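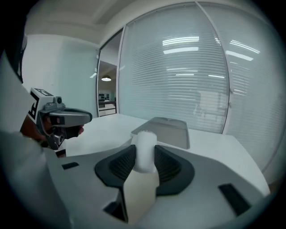 Lunero Fit-Out Group
Minutes of the regular meeting, 6/9/21
Location: glass-walled room, Drodthorpe office
Present: facilities, purchasing, front office, IT support
Apologies: Urncombe site

1. Minutes of the previous meeting

Approved with one correction. Item 4 should read "blinds to be cleaned," not "blinds to be replaced."

2. Glass partition and blinds

2.1 Facilities reported on glare. With the ceiling lights on, the fixtures reflect in the glass partition, and people seated facing it have complained during longer sessions. Lowering the white horizontal blinds does not remove the reflections, which are on the room side of the glass.

2.2 Two options were put forward: a matte film applied to the panels, or new diffusers on the ceiling lights. Tamura quoted 2,750 for the film, including removal of the old adhesive strip along the metal post. No quote has been received for the diffusers. Purchasing asked that no order be placed until both figures are available.

2.3 Front office noted that film would also affect the view through the glass when the blinds are open. Facilities will ask Tamura for a sample piece large enough to judge this. The sample is to go on one panel only and stay up for two weeks.

2.4 The slats were last cleaned in March. Cleaning contractor to be reminded that dry dusting only is permitted. The tilt control on the blind nearest the doorway is stiff and will be looked at on the same visit.

Action: facilities (sample, tilt control); purchasing (diffuser quote).

3. White table

3.1 The table stays in this room. A request from Urncombe to move it to their site was discussed and declined. Urncombe may order the same model through purchasing.

3.2 The surface marks easily. Agreed that it will be wiped with a damp cloth and mild soap. The solvent spray kept on the counter shelving is not to be used on it. Facilities will put a label on the spray.

3.3 Length of the table was questioned again. There is enough clearance to walk past on the doorway side with a chair pushed in, but not with a chair pulled out. Chairs on that side will be limited to two. The others go to storage.

Action: facilities.

4. Trays

4.1 The gray rectangular trays with the curved notch in the rim are accepted as the standard tray for tabletop work. The raised sides keep small items from rolling off the table, which was the main problem with the flat mats used before.

4.2 IT support asked whether the notch should face the user or the far side. No rule was adopted. Users may turn the tray as they like, but it should be left flat on the table and clear of the edge when the room is handed over.

4.3 Purchasing has three spare trays on the shelf. Further stock will be ordered when the first of these is issued. Lead time from the supplier is roughly 2 weeks.

4.4 A request for lids was not supported. Lids would have to be stored separately and the shelving is already full.

Action: purchasing.

5. Doorway and adjoining room

5.1 The doorway to the next room is to be kept clear during working hours. Deliveries have been left in the opening on several occasions. Front office will direct couriers to the counter.

5.2 The round pendant lamp in the adjoining room is on the same circuit as the counter sockets – this was confirmed by the electrician. It will therefore go off when the sockets are isolated for the shelving work. Staff using the counter should be told beforehand.

5.3 Shelving: one bracket is loose at the end away from the doorway. Heavy boxes have been moved to the bottom shelf until it is refixed. The electrician and the shelving fitter should come on the same day if possible, so that the sockets are isolated only once.

Action: front office (couriers, notice to staff); facilities (bracket, scheduling).

6. Walls and ceiling

6.1 The light gray wall needs no repainting this year. Scuffs at chair height can be touched up from the half can left over. Paint code is in the facilities binder.

6.2 No coat hooks or display boards will be fixed to this wall until the partition work has been decided.

7. Other business

7.1 The room booking sheet still shows the old room name. Front office will correct it and reprint the door card.

7.2 IT support asked for a second floor socket under the table. Deferred until the diffuser quote is in, as the same contractor would do both jobs.

Next meeting: date to be circulated by front office. Same room.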